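What the second set of grippers will cost us

I said last month I would write up the budget once I had real prices in front of me. I have most of them now, so this is where we are with Purba and what I think we should buy before the end of March.

For anyone new to this blog, Purba is our cloth handling project. We collect recordings of people folding and smoothing ordinary laundry with hand-held grippers, and Krystyna Sikora trains on them. Checked fabric has been giving us the most useful results, so there has been a lot of it. 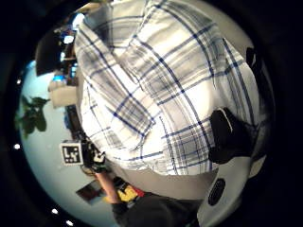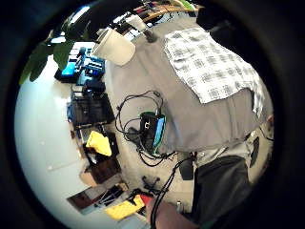 Checked cloth again, in both of these.

We own one pair of grippers, bought from Sindness two years ago. One pair means one person recording. If Krystyna needs it for a test, recording stops. If a finger pad tears, recording stops. I kept a log through the winter and the lost time was nearly always down to waiting for the hardware, hardly ever to the people.

So a second pair is the first item. Sindness still make the same model and the price has gone up, which I expected. Tondov have a cheaper one that is lighter in the hand. Kazimiera Gajewski borrowed it for an afternoon and liked the weight, but the jaw opens less wide and she had trouble picking up a folded shirt from the side. The mount is different too, so we'd be keeping two sets of spares. I have gone with Sindness.

Finger pads come in packs of 8. We get through them faster than the supplier thinks we should. I've put down 2 packs to start with and will order again in the summer if the money is there.

Then cables. I always forget to budget for cables and I always end up buying them out of my own pocket at the last minute. This time there is a line for them. I want right-angled connectors, because the straight ones get knocked and go loose, and a few longer leads so that the desk can be moved. Gunnlaugur Frandsen has asked for a proper cable tray as well. Granda do one for £199 that clamps to the table edge. It seems a lot for a bent piece of steel and I have asked him to look for something cheaper, but it's in the plan for now.

Storage is the other thing. A powered hub and a large drive came to £227 together when I last checked. We could carry on copying everything across in the evening, and that is what we do at present, but with two pairs running it would take until past nine o'clock and somebody has to stay for it.

What I've left out: a new table, better lights, and the second computer that Ryszard Krajewska wanted. His point was that the current one struggles when it is recording and checking files together. I agree with him, but it would eat most of what we have, and the checking can be done afterwards. I would sooner look at it again in the autumn.

I haven't included shirts and towels in any of this. Halina Cieślak gets those from charity shops and they cost next to nothing. If you have old checked ones in any size, she will take them - ironed or not, it makes no difference to us.

The order for the grippers goes in first as they have the longest wait. Sindness are quoting six weeks. I am still waiting on a delivery charge from them and will add it here when it comes.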